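Part-Time Program Coordinator - Hustville Community Language Exchange

Posted 5/5/23

Hustville Community Language Exchange is hiring a part-time program coordinator for its adult conversation program. The position is 18 hours a week, year round, with most of the work done on weekday afternoons and evenings. The coordinator reports to Clémence Mallet, program director.

The Exchange runs free conversation groups for adults who are learning English, and paid evening classes in French, Spanish, Mandarin and Portuguese for adults who already speak English. Fees from the evening classes cover most of the cost of the free groups. We had 304 people enrolled across both sides of the program at the end of April, and the waiting list for the beginner English groups is longer than we would like. Part of this job is getting that list down.

What the coordinator does

You will match new learners with a group. That means a short interview in person or by phone, a one-page placement form, and a follow-up call after the second session to find out if the level is right. Many of our learners work shifts that change from week to week, so a fair amount of the job is moving people between groups and keeping the attendance sheets straight.

You will also look after our group leaders. Most of them are unpaid and come to us with no teaching background. They get a six-hour training before they start, which you will schedule and help run, and after that they can expect to hear from you at least once a month. When a leader is sick or out of town you will find a substitute, and now and then you will be the substitute.

Other regular duties:

Answer the program phone and email during your hours
Set the room schedule for each ten-week term
Order workbooks and keep the lending shelf in order
Send class fee receipts and record payments
Write the attendance report at the end of each term
Open or close the building two evenings a week

The person leaving this job, Szu-yu Wei, has held it for six years and is moving over to teach the Mandarin classes full time. She will be in the building most days and will train the new coordinator during the first month. She has written down nearly everything, including the parts of the enrollment database that do not work the way the manual says they do.

Where the work is

Our main office is on the second floor of the Akbari Building on Dranus Street. There is an elevator. The office has two desks, a small meeting room and a kitchen shared with the other tenants on the floor. Morning groups meet in the building, and evening classes are split between the building and the branch library three blocks away. The number 2 bus stops across the street. Parking on Dranus Street is metered until 6 p.m., and there is a free lot behind the library.

You may do up to four hours a week from home once you have finished training. The rest has to be done on site, as learners often walk in without an appointment and we want someone there to talk to them.

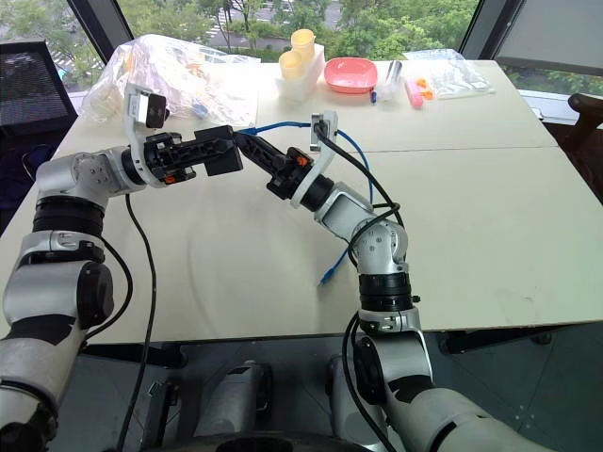 We keep set office hours of 1 to 5 p.m., Monday through Thursday. The other two hours each week go to evening coverage, and you and Clémence will agree on which evenings those are before each term starts. There is one Saturday event per term, a potluck and sign-up day, and the coordinator is expected to be there. Hours worked that Saturday come off the following week.

Who we are looking for

You need to have:

At least one year of work in a school, library, clinic, front office or similar place where you dealt with the public every day
Clear spoken and written English
Working knowledge of a second language, at any level above beginner
Comfort with spreadsheets and email
Patience on the phone

It would help if you have:

Taught or tutored adults
Learned a language as an adult yourself
Supervised other people, paid or unpaid
Used Clasarell, the enrollment software we use, or something like it

A college degree is not required. Please don't be put off if your office experience was in another country or was a long time ago. Two of our last three hires had been out of paid work for several years before they joined us.

Pay and benefits

The pay is $24 an hour, paid every two weeks. The position comes with paid sick time, paid holidays when the office is closed, and two weeks of paid vacation a year figured at your regular weekly hours. We close between terms for one week in August and for the last week of December. Both closings are paid and do not count against your vacation.

We are not able to offer health insurance for part-time staff. You may take one evening class per term at no charge, and a member of your household may take one at half price. We also pay back up to $499 a year for outside training that has to do with the job, such as a tutoring certificate or a bookkeeping course. Ask before you sign up for it, not after.

How to apply

Send a resume and a letter of no more than one page to Clémence Mallet at the office address or through the contact form on this site. In the letter, tell us which languages you speak and how you learned them, and which afternoons and evenings you can work. We don't need references at this stage. If you would like to apply in person, the office is open during the hours listed above, and we can give you a paper form to fill in.

We will read applications as they come in and start interviews before the end of the month. The first interview is half an hour by phone. The second is at the office and takes an hour and a half. It includes a visit to a conversation group, so you can see what one is like - please let us know ahead of time if mornings are a problem, and we will set it up around an evening class. We pay $40 to everyone who comes in for the second interview.

Everyone who applies will get an answer from us, by email or by phone. Any job offer depends on a background check, which we pay for.

If you are more interested in leading a group than in this position, the next leader training is open for sign-up now. Use the same contact form and write "group leader" in the subject line. Leaders give two hours a week for one ten-week term, and we are short of people for the morning beginner groups.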